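# Speaker notes - "Grip confirmed, nothing held"

Slot is 20 minutes including questions. Aim to stop talking at 18. Skip the company slide if the previous speaker runs over.

**Opening**

Start with the fault. On September 19, 2021, the picking arm at our Siltbridge site reported a completed grasp on a flexible multipack, lifted, traversed toward the tote, and opened over the tote. The multipack was already on the floor. The arm logged a successful pick and asked for the next item. It did this five times before the shift lead pressed the stop.

No one was hurt. The guard door was closed and the safety circuit was healthy the whole time. Say this early or the first question will be about it.

**What we were running**

Two-finger adaptive gripper, textured pads, wrist camera, table pick. Control software is Wesska, our own stack. The gripper reports finger position and motor current. There is no tactile sensing in the pads. Cycle logic at the time:

- Close until current exceeds threshold or the fingers reach minimum opening.
- If current tripped before minimum opening, set grip_ok.
- Lift, move, release.

Point out that grip_ok was latched at closing. Once set, it stayed set until release. Pause here, as half the room will have the same logic in their own cells.

**The item class**

Soft goods in clear film. Pocket tissues in an outer wrapper are the worst case we handle: slick outside, compressible inside, with inner packets that can shift against each other under load. The outer film also has slack in it, so the fingers can meet film well before they meet product.
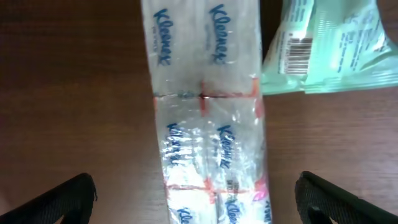 The current threshold had been tuned on cartons. A carton pushes back within a short finger travel and the current rises in one clean step. A film pack gives a slow ramp, then a small spike when the film goes tight. In the logs from Siltbridge, the spike alone was enough to trip the threshold. The fingers stopped on tensioned film with very little force going into the product.

Show the two current traces. Leave them up. Do not read out the axis values.

**Why it fell**

The first part of the lift was fine. The film held the weight. On the traverse, the acceleration ramp pulled the load sideways, the film slid through the pads, and the pack dropped. Finger position changed by a few millimeters at that moment. It was in the log and no code was reading it.

**Why it kept going**

Two checks should have caught this.

First, the wrist camera. It was used for pose estimation before the grasp and then ignored until the next cycle. Glare on film had caused false alarms in an earlier post-lift check, and that check had been turned off for the whole film class. The change was approved in a ticket with one line of explanation. I approved it. Say so.

Second, the tote scale. It was sampled every 300 seconds for inventory purposes, far too slow to confirm a single pick.

**The fix**

Natália Hrnčiar did the rework and most of the testing. Credit her on the slide and out loud.

- grip_ok is now a live signal. Finger position is monitored from lift to release, and movement past a set band triggers a controlled stop.
- Closing has a second stage for film items: after the first current rise, continue closing at low speed until position settles.
- Traverse acceleration is lower for the film class.
- The tote scale is read before and after every release. A missing weight change holds the cell and calls an operator.
- Any disabled check now needs an expiry date.

The lower acceleration costs us throughput on film. The Ramanauskas site objected and was given the same settings anyway.

**What is still open**

Partial grasps. If the fingers close on one end of a long pack, position settles normally and the pack swings. The scale sees a correct weight if it lands in the tote. We have seen packs hit the tote rim at Drurkum. A swing limit using wrist torque is in test and I have no results to present.

**If asked**

*Why not suction?* Crinkled film leaks at the cup. We may revisit it with a different cup.

*Was the safety controller involved?* No. Dropping an item was outside its scope. The risk assessment listed dropped load inside the guard as acceptable. It did not cover repeated drops building up near the door, and that section has been rewritten.

*Can we have the logs?* Traces yes, site data no. Take an email address.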